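Caderno da oficina, grupo Xolalpa
31 de dezembro de 2022

Último dia do ano e cá estou eu a escrever no caderno em vez de ajudar com o jantar, mas se não ponho isto por escrito hoje, em janeiro já ninguém se lembra do que ficou decidido (e eu menos que todos, que a minha memória é o que é).

Começo pelas garras. As duas que usamos para gravar as demonstrações já abrem e fecham sem aquele soluço a meio do curso. A culpa era da mola do gatilho, como a Berenice andava a dizer desde abril, e eu teimei que era o cabo, troquei o cabo, e o soluço continuou igualzinho. Fica aqui escrito para ela poder ler com calma! Limpei também a guia com álcool e um cotonete e reapertei os parafusos da tampa, à mão, sem aparafusadora, por favor, que o plástico ali é fininho e já partimos uma tampa.

Depois passei uma boa parte da tarde a discutir comigo mesmo a ordem dos exercícios para a prova da Sillis. O regulamento pede uma tarefa de arrumação com dois objetos de uso doméstico e deixa a escolha à equipa, o que parece uma generosidade e é uma dor de cabeça. Queríamos uma coisa comprida e fechada, fácil de apanhar por qualquer lado, e uma coisa com furos e bordas irregulares, que obrigasse a pensar onde se pega. Ficámos com a caixa de película aderente e o cesto de rede metálica preta, em cima do papel branco, com as duas mãos a trabalhar.

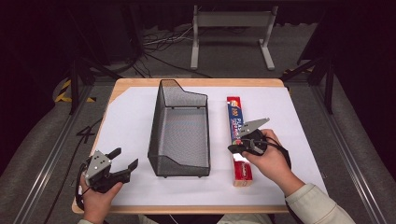 O Wenceslao Barajas acha que estamos a complicar e que uma tarefa com uma mão só, muito bem feita, dava mais pontos do que duas mãos a atrapalharem-se uma à outra. Lembrou também que a equipa da Paline foi por esse caminho na última edição e passou à fase seguinte sem grande sofrimento.

Pensei bastante nisto no caminho para casa e continuo a preferir as duas mãos, embora lhe dê razão numa coisa: se a mão esquerda só serve para segurar, então tem de segurar mesmo, desde o princípio, e não andar a passear à espera da vez dela. Nas gravações que revi com mais atenção, os piores momentos são sempre esses, uma garra parada no ar enquanto a outra decide. O modelo aprende também a hesitação, coitado, aprende tudo o que lhe damos.

Para as próximas sessões fica combinado assim. Cada pessoa grava umas 30 demonstrações e para, mesmo que se sinta fresca, e quem vem a seguir revê as últimas antes de pegar nas garras. Movimentos lentos e contínuos. Na rede, pegar pela borda e fechar devagar; se um dedo se enfiar na malha, abre-se com calma, repete-se e aponta-se na folha, sem puxar. Quem gravar com mangas largas que as dobre para longe dos gatilhos.

O suporte novo que encomendámos à Grodley ainda não chegou. Mandei outra mensagem, muito educada, a terceira já não sei se o será.

Falta fazer: imprimir tampas de reserva, refazer as etiquetas dos cabos (as antigas descolam todas), perguntar à Berenice Esquivel se fica com a chave na primeira semana, e copiar as gravações para o segundo disco antes de alguém mexer nas pastas. O disco está na gaveta de baixo, dentro da caixa das bolachas.

Bom ano a todos, e deixem as garras a descansar até eu voltar, sim?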